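Community > Food and Kitchen > Pantry Talk

Tomato sauce: fridge or cupboard?

rosario_n
We keep having this argument at our place. I say fridge once it's open, my brother says cupboard until it's gone. Ours takes months to finish. It was 83 cents cheaper to get the big one, so that's my fault.
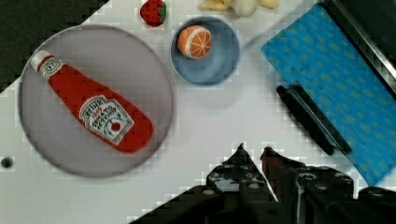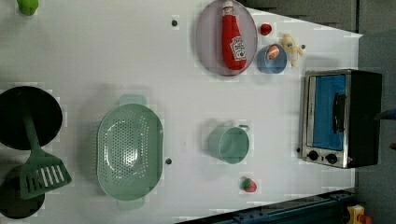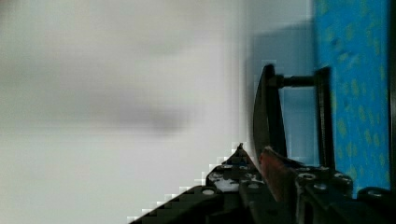
Melur Osman
Fridge. The label on most of them tells you to. Cold sauce on a hot pie is fine.

tveloso55
Disagree. There's enough vinegar and sugar in it to sit in the cupboard for a month. Cafes leave theirs out all day.

Melur Osman
Cafes go through a bottle by Tuesday. She said months.

Adelino F.
Homemade is different, fridge every time. My last batch went off in 2 weeks on the shelf.

rosario_n
Fridge it is. He can warm his up if he's fussed about the flavour.

2 shares | 640 views
Contact us | © Pantry Talk | Back to top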